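Shared workroom opens on second floor of Polley building

CLARKANTON - A shared workroom for records sorting and desk work opened Tuesday on the second floor of the Polley building. The room replaces the former reading area, which closed in January for rewiring and a new floor.

The project was managed by Henao, the firm that handles leasing for the building. Work covered lighting, cooling, power supply and furniture. Total spending on furniture came to $3000, most of it on tables and office chairs.

Brayden Dufour, who drew up the floor plan, said the layout separates table work from desk work. Sorting and filing are done on the white tables. Writing and other quiet tasks are done at single desks farther into the room.

"The old layout put everybody at one long table," Dufour said. "If one person was going through folders, the person next to them had no space to write. We split the two uses and left a walking lane between them."
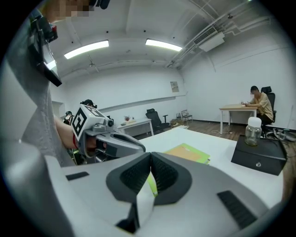
The new workroom in the Polley building, with a folder and a drawer box on the white tabletop and a writing desk behind.

Lighting is by long fluorescent fixtures on the ceiling. Cooling is by a white wall-mounted air conditioner. Pipes and conduit were left exposed along the edge of the ceiling, a choice Dufour said was made to keep them within reach for repairs. Boxing them in would also have lowered the ceiling on that side of the room.

The floor is wood throughout. The earlier carpet was taken up after an inspection found damage near the door. Henao chose to lay the new floor in one pass, which kept the room closed 2 weeks longer than first planned.

Users may store papers in small drawer boxes on the tables during a session, but boxes must be emptied at the end of the day. Folders left behind will be held at the front desk for 20 days. Drinks are allowed in closed bottles only.

Rhonda Pelletier, who handles bookings for the building, said 40 people had signed up for access before the doors opened. Most asked for morning hours. Bookings are made in half-day blocks, with the change at 1 p.m., and a single user may hold no more than two blocks in a week.

"Mornings will fill first," Pelletier said. "Afternoons are open for now, and we can take walk-ins if a desk is free."

One item remains on the work list. Additional wall outlets, to be supplied by Dostau, have not been delivered. Until they are fitted, users who need power at the tables will have to share the existing outlets. Pelletier said the fitting will be done in the evening - after 6 p.m. - and should not affect bookings.

The room is open on weekdays from 8 a.m. to 6 p.m. Access forms are available at the front desk on the ground floor.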